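Bench notes: house rules for the PC strip-down cell, May

Print this page | E-mail this page

Filed under: Workshop notebook, Robot cells

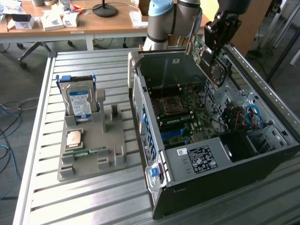
Tower on its side, panel off, gripper at the fan end. Parts tray on the left.

Thursday, start 9.30. Ga-eun Ahn and I went through the draft rules for the strip-down cell with a tower on the rails. The draft came from the Rusari cell and was written for small gearboxes, so a fair bit of it doesn't fit. Notes against each rule we touched.

Rule 2, power. The draft says "isolate the workpiece". Too vague for a computer. New wording: mains lead out and put away before the case goes on the table, then hold the power button in for a slow count of ten. The power supply stays shut. No one opens it in this cell, by hand or by arm.

Static. The draft has nothing at all. Add: wrist strap on before touching the board, memory or processor, and clip it to bare metal on the case. Ga-eun wants the same bond run to the gripper fingers. I agree but we need to check what the pads do to the resistance. Open.

Tray. Each part has its own place: drive upright in the slot with its rails left on, processor in the pocket, memory in the long slot. Nothing gets stacked. If a place is taken, the arm waits and calls for a person. The draft let it put parts "in the nearest free area" and I have struck that out.

Cables. Anything loose within reach of the fingers is tied back or unplugged by hand first. Cables on the floor count too. Run them behind the stand legs or cover them, and check this at each shift change.

Hands in the case. Arm stopped, stop confirmed on the pendant, pendant in your own hand. Pausing the program is not enough. We argued over reaching across to the tray while the arm is working at the far side — the answer is no until the Jatemau assessment is back. Ours is job 456. Job 452 is the old cell, so don't quote from that one.

Expansion cards. Lift straight by the bracket end, no rocking. If the force limit trips, back off and leave it for a person. One retry only, and log it.

Still to do: static wording to Bang for comment, print the tray layout at full size, ask Sketer for a shorter pendant lead. Ga-eun has the marked-up copy.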